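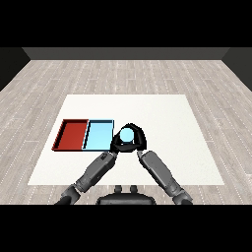 4 min read

Dundavness Allotment and Garden Association
Minutes of the general meeting held on February 25, 2019 in the upper room of the Storura building

The meeting opened with Noelia Paredes in the chair. Apologies had been received from the holders of plots on the lower terrace, who were meeting the drainage contractor at the same hour.

Minutes of the previous meeting

Read and agreed, with one correction. The entry on the north gate should have said that the hinge was to be replaced, not the whole gate. The hinge has been fitted. The latch is still stiff and members are asked to lift it before pulling.

Water

The chair reported on the supply to the top plots. Pressure has been poor since the autumn and the standpipe beside the compost bays gives almost nothing when the lower taps are open. Wijaya, the plumbing firm, looked at the line in January and found that the old pipe narrows where it passes under the track. They have offered to dig up and replace 25 metres of it. A written price is expected before the next meeting.

Several members asked whether the work could be done before sowing starts. The chair said she would ask, but that the firm had other jobs booked and the ground was too soft at present for the digger. Until the pipe is replaced, top plot holders may fill from the tank behind the shed. Hoses are not to be left running into water butts overnight. This was raised last year as well and is still happening.

A suggestion to put timers on the taps was discussed at some length. Those for it said it would stop waste. Those against said the timers would be broken by June. No vote was taken and the item will come back once the pipe is done.

Rents

It was proposed that the rent for a full plot go up by £2 a year from September, with half plots to rise by half that. The last rise was four years ago and the cost of the skip has gone up since. One member asked that people on low incomes be allowed to pay in parts. The chair said this was already possible and would be written on the rent letter so that everyone knows. The proposal was carried, with three against.

Seed potatoes and bulk order

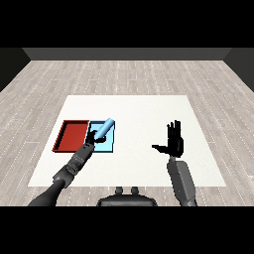
The order with Levano has been placed and should arrive in the second half of March. It comes to 80 sacks of compost, along with the seed potatoes, onion sets and fleece that members put down on the sheet. There will be no early onion sets this year as the supplier has none of the red variety left. Anyone who ordered red sets can change to white or have their money back.

Sacks will be dropped inside the main gate and must be moved the same day. Two barrows will be left out. Members who cannot lift their own should say so in advance and someone will take the sacks up for them. Payment is due on collection, cash or cheque.

Paths and hedges

The hedge along the road has to be cut before nesting begins. A work morning will be held and the notice will go on the board. Loppers and gloves are in the shed, but the long-handled saw needs a new blade and is not to be used.

The path between the middle plots has been narrowed by beds creeping outwards. It was agreed that the old width should be kept so that a barrow can pass. Plot holders on both sides will be asked to move their edging back by the end of March.

Carpet was again mentioned. Members are reminded that it may not be used to cover ground. Pieces found on plots that have been given up cost the association money to get rid of.

Open day

The open day in September will go ahead as before, with the plant stall, the produce table and teas. Last year's takings were £200 after costs, and it was agreed to put the same sort of effort into the plant stall, which did best. Cuttings and spare seedlings are wanted from now on. Pots can be left in the crate by the shed door, washed if possible.

Any other business

A bonfire was lit on a still evening and the smoke went into the houses opposite. Fires are allowed only in the months shown on the board.

The key to the shed padlock has been copied. Two spare keys are held by the chair.

There being nothing further, the meeting closed.

Recent items

Waiting list: how it works
Bonfire months and rules
Compost bays, which one to fill
Minutes of the autumn meeting
Bulk order sheet (closed)
Plot inspection dates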